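Last updated Sunday, October 28, 2018

# Clearing and Sorting a Catch-All Table

A big wood table in a shared room collects things. Ours gets tools, toys, dishes, stationery and whatever came out of somebody's pockets. These are the steps I use to get it back to bare wood. It takes an afternoon the first time and much less after that, if you keep up with it.

## What you need

- Two or three bins with lids, and one open tray
- Zippered pouches, any size
- Painter's tape and a marker for labels
- A soft cloth and a little dish soap
- A small brush for crumbs and sawdust
- A paper bag for trash

I use Jirkis bins because the lids stack flat. Any bin will do. Clear or gray plastic is easier to live with than solid colors, as you can find things without opening every lid.

## Step 1: Decide where things are going

Do this before you touch the table. Pick one shelf for tools, one for toys and games, and one for papers and craft supplies. If the shelf is already full, deal with the shelf first. I skipped this once and ended up moving the same pile four times.

Kitchen things go back to the kitchen. Don't make a bin for them.

## Step 2: Spread everything out

Unstack the piles and lay things flat so you can see them. Open any pouch or box and check inside, but leave the contents in place for now. Small parts go toward the middle of the table where they won't get knocked off.

Leave yourself one clear strip of wood to work on.

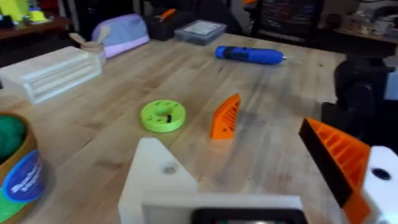
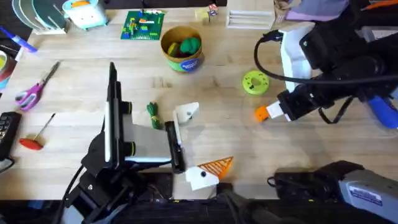

## Step 3: Take off the breakable things

Plates first. If they are standing in a dish rack, carry the plates over in small stacks and come back for the rack. Glasses and mugs go next. After that you can move faster without worrying.

## Step 4: Pull out the tools

Put every tool in the open tray, including the ones you think belong to someone else. Then go through the tray:

1. Take the bit out of a cordless screwdriver and store it with the other bits. If you always use the same one, leave it in.
2. Find the charger. Tape a label on the cord with the name of the tool.
3. Put tools that have their own case back in the case, and close the latch.
4. Wipe handles that feel sticky.

Elba Escobar showed me the cord label and it has saved me a lot of hunting. We had 14 chargers in one drawer before that, and two of them fit nothing we own.

## Step 5: Toys

Keep sets together. A toy toaster goes in with the rest of the play kitchen, even if there is room for it somewhere else. Toys with missing parts get a strip of tape with the date. If the part hasn't shown up by April, the toy goes.

## Step 6: Small parts and odd pieces

This is the slow step. Rings, disks, wedges, caps, bits of plastic with grooves - all the pieces you can't name. Put them in one pouch and write "unknown" on the tape. Don't try to solve them one at a time.

Go through the pouch with the other people in the house when you get a chance. Whatever is still unclaimed after the second time around can be thrown out.

## Step 7: Clean the wood

Brush along the grain, then wipe with a damp cloth and a drop of soap. Wipe again with plain water and dry it right away. Butcher block stains if water sits on it. If the surface looks dull, rub in some mineral oil, leave it overnight and buff off the extra in the morning.

## Keeping it clear

Put the open tray at one end of the table and let it be the only place for loose items. When it fills up, do steps 4 through 6 with the tray alone. Mine takes 9 minutes on a normal week - longer after school holidays.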